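3.2 Ride height and tire wear in the hill fleet

The second data set comes from the Brurato depot, where 26 pickup trucks are used on unpaved forest roads for most of the year. All of them have the same diesel engine and part-time four-wheel drive. Half were fitted with the Onier raised suspension kit before the trial, and the other half kept the factory springs. Drivers were assigned to trucks by the depot and did not swap between groups.

Tread depth was measured at three points on each tire at the start of the trial and again every month until November. Over this period we collected 492 readings. Six were dropped because the truck number on the sheet could not be read, which left 486 for the analysis. Tire pressure was checked on the same visits and corrected when it was low.

Trucks with the raised kit wore the outer shoulder of the front tires faster than trucks with factory springs. The difference was small on the flat road to Barbu and much larger on the Prudomine climb, where the surface is loose and the turns are tight. Rear tires showed no clear difference between the groups. This agrees with the earlier work of Olteanu, who found that front wheel alignment drifts more after a lift than most workshops allow for.

Load is a possible confounder. Trucks carrying more than 200 kg in the bed sat lower at the back, and this changes the caster angle at the front – the effect is hard to separate from the kit itself. We return to it in Section 4. Iordache suggested weighing each truck at the gate, but the depot has no scale.

Figure 3

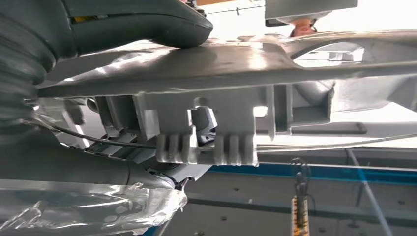 Alignment was checked only at the beginning and end of the trial, so we cannot say when the drift began. A monthly check, done on the same visit as the tread readings, would settle the question.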